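Boards > Puzzles & Tabletop > Collecting and Storage

Thread: Do you keep the boxes??

mothdrawer
Okay, settle something for me. My wife and I moved in together and my puzzle stuff takes up two closets, and most of that is EMPTY BOXES. Twisty puzzles, peg games, a 1936 wood dissection set from my great-aunt (that box stays, no argument). She says pick a shelf and toss the rest. Do you guys keep yours?

Pirzada_80
Keep them! I sold a Gikulis burr last year and the buyer only wanted it because of the box. Flatten the cardboard ones and you can get 80 of them in a tote, easy.

lowtide_lu
Toss. I have kids and a small house and I've never once missed a box. My puzzles go in a basket by the couch and people pick them up, which they never did when everything was packed away. Cubes especially look great out in the open, the color does all the work.
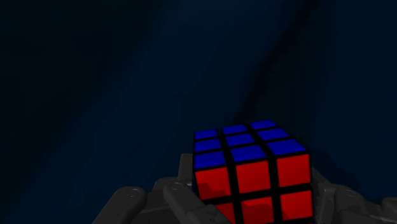 Blue on top, red in front

Pirzada_80
Sure, until the sun gets to the stickers. I had a Clila on a windowsill and the orange side went yellow in one summer :(

lowtide_lu
So don't put it on a windowsill?

J. Ostrowski
Jarosław here, hi. I'm in between you two. I keep the box if it has instructions printed on it or if the maker is gone (Skornach, for me). Everything else goes out with the recycling. Took me 3 weekends to sort and I still regret one.

mothdrawer
Which one??

J. Ostrowski
A tin. I don't want to talk about it.

mothdrawer
Ha, okay. Going with the instructions rule and telling her tonight. The great-aunt set gets the top shelf.

Recent threads
- Lubing old cubes, what do you use?
- Missing peg, anyone have a spare?
- Shelf depth for wood puzzles

We use cookies to keep you logged in. OK / Settings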